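Ticket: Label printer drops off the network every afternoon
Product: Zemmont desktop label printer, wired
Opened by: Chutima Jitpraphai
Status: Solved (I think!)

First post

Hi all. I run the stockroom and the snack shelf at Tirkby, and I have a label printer that quits on me after lunch. In the morning it's great. I send a batch of shelf labels, they come out, everybody's happy. Then at some point after lunch I send one more and it just sits in the queue saying "waiting for device." The light on the front stays green the whole time, so the printer clearly thinks it's fine.

What I've tried so far:

Turning it off and on. Works every time, and then it prints until the next afternoon.
A new network cable. No change.
A different port on the wall. No change.
Removing the printer from my computer and adding it back. It wouldn't add back until I power cycled it, so I guess that tells us something?
Yelling. No change.

I'm on the Kernent label software, the version that updated itself in June. I don't remember having this trouble before then, but I also wasn't printing nearly as many labels before then (we redid all the shelves), so take that with a grain of salt.

Reply from Bergþóra Þorgeirsson

Thanks for the list, that helps a lot. A couple of things to check before we blame the software. Next time it's stuck, please don't power cycle it. Hold the feed button until it spits out the settings page and look at the line that says IP address. Then compare it with the address in the printer's port settings on your computer. Also tell me whether the settings page says DHCP or static.

Back again with the settings page

OK, caught it in the act today. The settings page printed just fine while the queue was stuck, so the printer itself is alive. It says DHCP, and the address ends in 108. The port on my computer is pointing at one that ends in 100. So those don't match, and I feel a little silly for not looking at that on day one.

Here's the part I don't get though. I power cycled it and printed another settings page, and now it says 100 again! So it's like it wanders off to a different address and comes home when I restart it. Is that a normal thing for a printer to do?

I also tried the sleep timer while I was in there. It was set to 5 minutes and I turned it off completely. I'll report back.

Reply from Bergþóra Þorgeirsson

It's normal for a device on DHCP to get a different address when something else is already using the old one. Leave the sleep timer off for now so we're only changing one thing at a time (I know, you already changed it, that's fine). What else is plugged in near it? I'm especially curious about anything that gets switched on around lunchtime. And who looks after your router?

What's near it

The sleep timer did nothing, by the way. Stuck again the next afternoon, same addresses, 108 on the page and 100 in the port.

As for what's plugged in, there's my computer, the printer, a Shevchuk barcode scanner base, and the old receipt printer we hardly use. The scanner base is the only one that comes and goes, and it comes on after lunch when I do restocking. Which, now that I've typed it out... hmm.

The router is the one the building gave us. I do have the login for it, it was on a sticker inside the cabinet door.

You asked what I'm labeling, so here goes. It's mostly bins, drink racks and shelf edges. The rack labels are the little 2 inch ones and the bins get the long ones. I doubt the label size has anything to do with the network but I switched between sizes a few times just to rule it out, and it gets stuck on both.

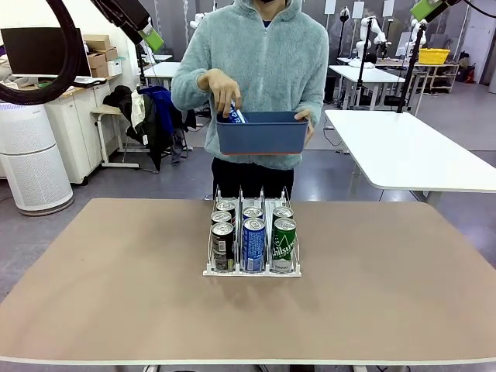
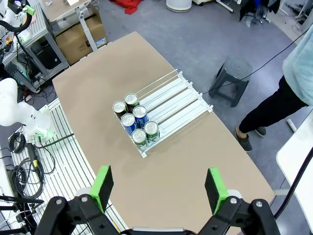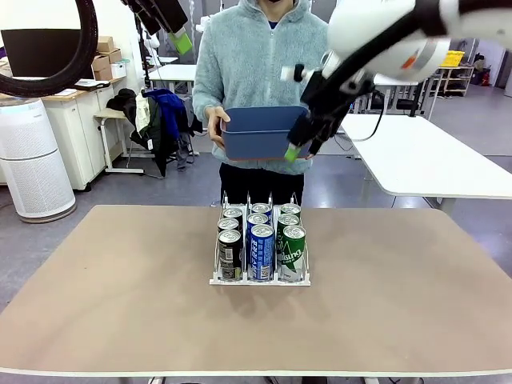
Anyway, after I wrote all that I went and unplugged the scanner base before lunch and left it unplugged. The printer ran all afternoon! Not one stuck label. I printed extras just because I could. Then I plugged the base back in and restarted both, and the printer's settings page had changed to 108 again. I found a tiny menu on the scanner base and somebody had typed in a fixed address at some point, and guess which one it was. Yep, the one ending in 100.

Reply from Bergþóra Þorgeirsson

There it is. The router is handing out 100 to the printer in the morning because the base is off. You turn the base on, it claims 100 without asking, the printer notices the conflict and asks for a new one. Your computer keeps sending to the old address and talks to the scanner base, which has no idea what to do with a label.

Two steps. Set the scanner base to DHCP so it stops claiming an address by itself. Then log in to the router and make a reservation for the printer, using the MAC address on the settings page. Pick whichever number you like as long as the port on your computer matches. Restart the base first, then the printer.

Done, with one hiccup

I set the base to DHCP, no problem. The reservation took me a few tries. The router page wants the MAC address with colons and the settings page prints it with no punctuation at all, so I kept getting a red "invalid entry" message with no hint about what was invalid. If you land on this ticket with the same trouble, put a colon after every pair of characters and it goes right through.

I gave the printer 108 and changed the port on my computer to match. There were three old copies of the printer in my list from all the times I'd added it back, so I deleted those too. One of them had been set as the default and I bet that's why a few of my test prints vanished last week.

Update, Sun 12 October

Came in to catch up on labels while it was quiet. Base on, printer on, computer on, printed a long batch with no trouble at all. I turned the sleep timer back on too and it wakes up fine, takes a second or two longer on the first label. I'm marking this solved. Thank you so much, Bergþóra!

One leftover question if you have a minute: the long labels are coming out with the last letter a bit faint on the right side. It's been doing that since I opened the new roll. Should I start a separate ticket for that one or can I just ask here?

Reply from Bergþóra Þorgeirsson

Glad it's behaving. Please open a new ticket for the faint letter so it goes to the print quality folks, and put the roll's part number in it. Clean the print head before you do, they'll ask.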